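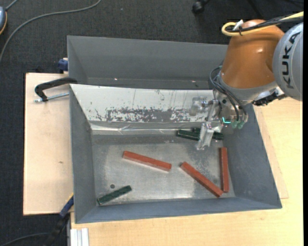
The Skotden art book fair takes place in a former tram depot at the wrong end of Trondow, and the organisers give you a map which is correct in every respect except the location of the entrance. I walked the long side of the building twice, along with a growing party of people carrying portfolios, until a man having a cigarette pointed us through a door marked as an exit. Inside it was warm, loud and already full. Tables ran the length of the hall, pale wood mostly, much like the one under the big grey metal bin at the top of this page, and on every one of them there were more books than table. I had promised myself I would buy one thing. I had also brought a rucksack, so you may judge how serious the promise was.

I go to a good many of these fairs and I have learned to start at the back. The front is where the large houses pay to be, with their slipcases and their staff in matching aprons, and by the time you have admired a monograph the weight of a paving slab you have no strength left for the small presses. At the back of the Trondow depot it was colder, the coffee was worse, and everything was more interesting.

The first table to hold me up belonged to Surnier, a press that does nothing but books about painters' notebooks. They don't do paintings. If an artist has kept a notebook, they will reproduce every page of it at actual size, shopping lists included. I spent a happy while with one by a landscape painter who seems to have been chiefly worried about his boiler. The reproductions are very good. You could feel your thumb expecting the dent of the pencil. The print run is 700, and the man at the table told me, without any visible distress, that the previous title had sold 200. He put this down to the cover. I had a look at the cover and thought he had a point.

Two tables along I found Hanna Bilyk, whose woodcuts were my excuse for coming. She had the new book there, her first of any size, published by Pasichnyk. It collects the river prints and a set of interiors I hadn't seen before, rooms with one chair in them and the light coming in low. I have known the river prints for years from postcards, and postcards have done them no favours. On a proper page the black has some depth to it and you notice how little she cuts away. Whole stretches of bank are simply left alone.

The text is another matter. There are three essays, and I read the opening of each standing up, which is a fair test of an essay. One informs us that the prints interrogate the riverine. Another goes on for six pages before it mentions a print. The third is by her old teacher and is short, plain and rather moving, mostly about sharpening tools and how badly she did it at first. They have put it last, after the notes.

Bilyk herself gave a talk at three o'clock in what was billed as the auditorium and was in fact a corner with a curtain. There were more people than chairs. The interviewer asked very long questions, some of them with sub-headings, and she answered them in a sentence or so each and then waited politely for the next. Asked about emptiness, she said that she disliked cutting clouds. Asked whether the single chair stood for absence, she said it was the chair she owned. I thought it the best artist's talk I had been to in ages, though the interviewer had the look of a man watching his train leave.

Afterwards there was a printing demonstration, and we all shuffled round to watch a sheet being peeled off a block. I have seen this done many times and I still lean in. A child at the front asked if she could keep it, and was told it was drying, and asked again, and got it.

Then the front of the hall, since it had to be faced. The big houses were having a big-house sort of year. There was a great deal of ceramics, there was a book on grey, and there was a two-volume history of ink painting that I wanted badly and could not lift with dignity. It came in an edition of 3,000, each one numbered by hand, and I hope whoever did the numbering was paid by the digit. I liked the scroll reproductions, which fold out and out and then will not fold in. Three of us worked on the display copy together for some time. We left it looking more or less like a book.

A word on practical matters, for anyone thinking of going next year. Saturday is the busy day and I would go then anyway, as several of the small presses pack up early on Sunday and go home. Take cash. The card reader is shared among the whole back row and travels up and down it like a visiting relative. The soup is fine. The cloakroom closes before the fair does, a fact displayed on a notice inside the cloakroom.

I came away with the Bilyk, the boiler notebook, a pamphlet on marbled paper I don't remember paying for, and a poster tube containing somebody else's poster. It's a lithograph of a heron. If it's yours, write to me at the usual address and describe the heron.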